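Can a machine do the washing up yet? (And what to do until it can)

I get asked this every time I put up a kitchen tips page, so I'm answering it in with the tips this time. Short answer: bits of it. A dishwasher is a robot as far as I'm concerned, and mine has earned its keep for 13 years. What you really want, though, is the thing that clears the table, scrapes the lasagne dish and puts the mugs back on the right hooks, and for that I'd keep your rubber gloves.

I've been reading up all through July, mostly on the Drernovlow forum, where people get very excited about hands. Wheels are easy, apparently. Picking up a wet wine glass by the stem without snapping it is another matter (I can't always manage it myself!).

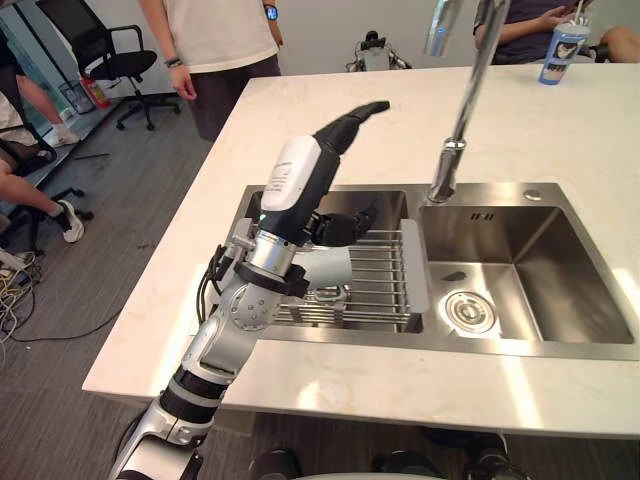

Sinks are where I'd start if I were designing a helper, because most of us have ours set up badly, for people as well as for machines. Keep one side for washing and one for draining and you've halved the muddle. I'm a great fan of the wire rack that sits right across the left basin, like the one under that black hand, because the drips go straight down the plughole and your worktop stays free. Mine is an Ernell and cost me less than a takeaway. Pull-down taps are lovely too, for rinsing whatever's on the rack without lifting it.

A few more that work whoever is doing the washing:

Soak first. 30 minutes with hot water and a squirt of Brillton shifts porridge better than any amount of scrubbing.

Glasses, then cutlery, then plates, then pans. Change the water before the pans, and don't be mean about it.

Stand plates on edge with a gap between them. Crammed plates stay wet till bedtime.

Wipe marble as you go, especially after lemon or vinegar. It marks, and no polish I've tried puts it right.

As for folding laundry, making beds and unloading the shopping, I'd say years yet. I did see a little worktop gadget from Ó Ceallaigh that promises to dry and stack your cups for you, at 245 pounds. A tea towel is still quicker, and you can hang it on the oven door afterwards.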